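Progress report on the Gandutar handset: radio approval and preparation for sale
Prepared for Catriona Lamont, Salazar fund
Written by Margareta Iordache, project manager
1 March 2019

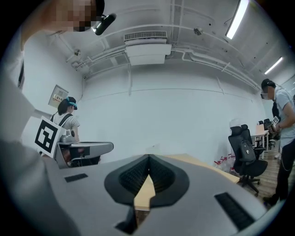 This report covers the work since our last one, which we sent to you in December. At that time the Gandutar phone had a finished main board and a stable design for the case, but it had no approval in any country where we want to sell it. Now we have the approval for two of the three variants. The third one is delayed, and I explain the delay in its own section. I ask you to read that section first if your time is short.

Variants

As you remember, we make three variants of the same phone. The first has one SIM slot and is meant for carriers. The second has two SIM slots and will be sold unlocked in shops and from our own page. The third is also a dual SIM phone, but it has a bigger battery and additional radio bands for customers who travel. The screen, the camera and the processor are the same in all of them. Inside the company we call them Single, Dual and Travel, and I use these names here too.

Approval of Single and Dual

The test house, Trisov, received our samples at the end of last year. Single passed all the radio tests on the first attempt. Dual had one difficulty. When both SIM cards were active and the phone was charging, the level of unwanted signal was a little above the limit in one band. Our hardware team changed the shielding near the charging port and sent new samples. Those passed. The change costs us very little per phone and does not affect the outside shape, so the tooling for the case stays as it was.

We have received the final papers for both variants. The model numbers are now visible in the public database of the authority, and for this reason two news sites already wrote about the phone. They guessed the battery size wrongly and we did not correct them. I would like to keep the silence until the launch, unless you have another opinion.

Delay of Travel

Travel did not pass. The problem is in the antenna. The bigger battery takes a part of the space which the antenna uses in the other two variants, and the efficiency in the lowest bands is too weak. We knew that it would be worse, but our simulation showed a smaller loss than the laboratory measured. I must say openly that we trusted the simulation too much and we should have built a real sample earlier.

There are two possible solutions. We can make the battery 400 mAh smaller, and then the antenna from Dual can be used almost without change. Or we can keep the battery and order a new antenna from Grolex, who already supply the present one. The second way gives a better phone but needs new samples and a complete repetition of the tests. Grolex promised a first drawing and a price, and we are still waiting for both.

My recommendation is to wait for the price before we decide. The big battery is the main reason why a customer would choose Travel, and with the smaller one the difference from Dual becomes difficult to explain in a shop.

Software

The system image is the same for Single and Dual, and this saves us a lot of testing. During the period we closed the worst errors from the list I attached last time. The phone does not restart any more when it moves from Wi-Fi to mobile data during a call. The camera opens faster, although it is still slower than I would like when the memory card is almost full.

The update server was moved to a new provider. We tested it with 500 phones downloading at the same time, and there were no failed downloads. The open points are the following:

Fingerprint reader: it refuses the finger too often in cold weather. The supplier has sent new firmware and we are trying it.
Translations: the menus are complete in 4 languages. One more is with the translator.
Battery indicator: it stays at full for too long and then falls quickly. The reason is found but the correction is not yet in the main version.

Production

The factory made a trial series of Single. After it we asked for two changes on the line. The glue for the screen now gets a longer time to dry, and the volume button is checked by hand before the back is closed. The second trial series will be made with Dual, because it includes the new shielding and I want to see that the workers can place it without difficulty.

We have received orders for 3092 phones, over half of them for Dual. The carriers have not yet confirmed the color they want for Single, and I have reminded them. White needs a longer delivery time for the back cover than black.

Budget

The spending is inside the plan for Single and Dual. For Travel, the money reserved for testing is almost used, and a complete repetition of the tests is not covered. If we choose the new antenna, I will need to ask you for an additional amount, or for permission to move money from the launch advertising. I will send the exact calculation together with the price from Grolex.

What we need from you

Please confirm that we may start the sale of Single and Dual without waiting for Travel. The packaging text mentions all three variants at the moment, and the printer needs our answer before he can prepare the plates. If you agree, we will remove Travel from the box and from the quick start guide.

Please also tell me who in your office should receive the approval papers, as they must be kept in original for the audit.

Margareta Iordache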